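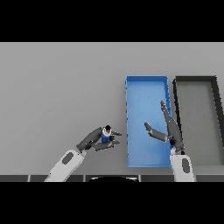

Buying a two-armed robot for a small shop is a lot like buying a good stove — you fall in love with the shiny part and forget you also have to pay for the hookup, the pans and the floor it stands on. We started planning ours at Milstead in January, and I've been keeping tips on the back of the parts ledger ever since, so I figured I'd type them up for anybody else packing bottles and jars in a space that used to be a garage. My first tip is to write down the one dull job you want done before you look at a single price. Ours is picking up a little bottle like that blue one with the white band and setting it in the proper tray, and having two trays side by side on the table told me I'd be paying for sorting, which costs more to set up than plain moving.

Share 14

Measure the table before you measure anything else

I mean it! Arms need elbow room, and so do you when you're reaching in to swap a tray. I laid masking tape on the floor and lived with it for 3 weeks, bumping my hip on an imaginary corner, and ended up moving the drill press. Leave 30 inches behind you for walking if you can spare it.
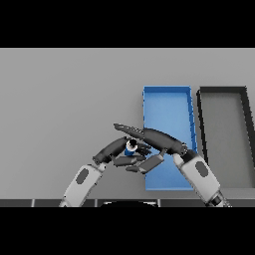 Ask every seller to quote the hands separately from the arms. Ovach did this for us without being asked, and Wurinska needed two emails, but once I had both sheets next to each other I could finally see where the money was going (mostly fingers, in our case). Think hard about whether your job truly needs a pair. When both hands close in on one small bottle the way these do, with the fingers crossing over each other, you want to know that the fingers are slim enough for your smallest item and that a spare set won't take all spring to arrive. Put the spares in the first year's budget, along with a little something for the afternoons you'll lose to fiddling.

Run it on a screen first if the seller will let you. Amin, the setup package we settled on, came with a 30 day trial, and I used every evening of it with a cup of tea and a notepad. I changed my mind about the tray layout more than once, and moving a tray on a screen is awfully kind to your back.
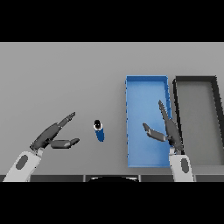
Trays and other small stuff

Buy your trays last, and buy extras of the same kind. Mixed walls and mixed heights will have you redoing your setup. Color helps the people in the shop too — a blue one for finished, a dark one for anything that needs a second look, and everybody catches on by lunch.

14 comments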